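The club finally put tickets up for the first home match back, and I have been grinning at my phone all evening! Radum are letting up to 468 people into a ground that usually holds a few thousand, and I got one. Row 11, right behind the dugout, which I have never once managed in a normal season.

I know some of the regulars are grumbling about the move from Herrera Park to the Drumato ground across the river. I get it. Herrera is home, the pies are better and you can walk there from my street. But the stand at Herrera has that one narrow stairway, and you can't send people up and down it six feet apart. Drumato has gates on all four sides and a parking lot the size of a small town (okay, a slight exaggeration).

And the football should be great. Lautaro Henríquez is fit again after that awful knock in April's training sessions, and Tadeo Escobar has been moved into midfield, where I've been begging for him to play for two years. He sees passes other people don't! Zenum will sit deep and try to nick something from a corner, same as ever, so we need somebody brave enough to shoot from distance. My guess is 3-1 to us, with Escobar getting the second.

I'm bringing my old scarf, my flask and a mask in club colors that my sister sewed. If you're in the south stand, wave. I'll be the one singing much too loudly for a crowd that size.
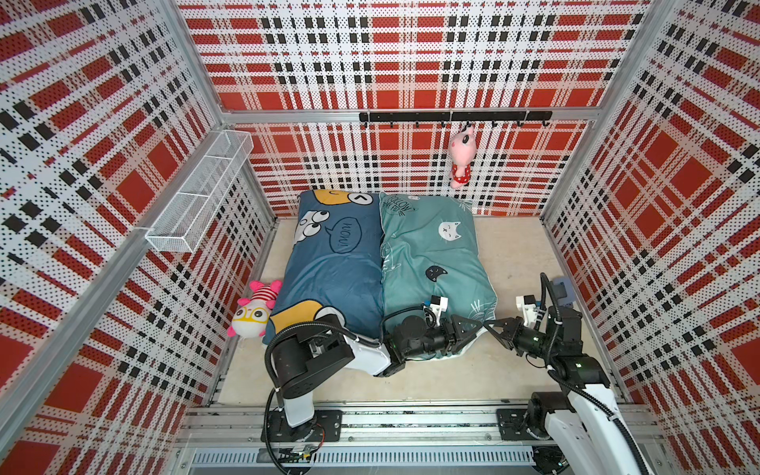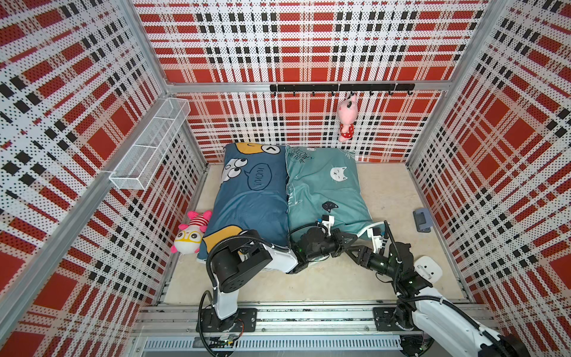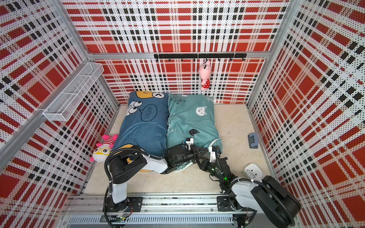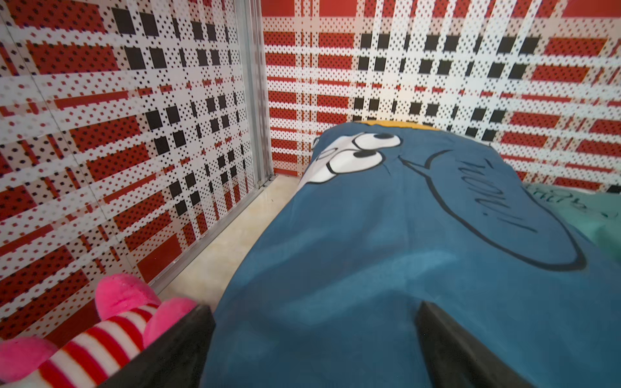
Can season ticket holders get in without entering the ballot?

Season ticket holders have to enter too, but 200 of the places are set aside for them. If you miss out, your name goes forward to the next home match and you don't need to apply again.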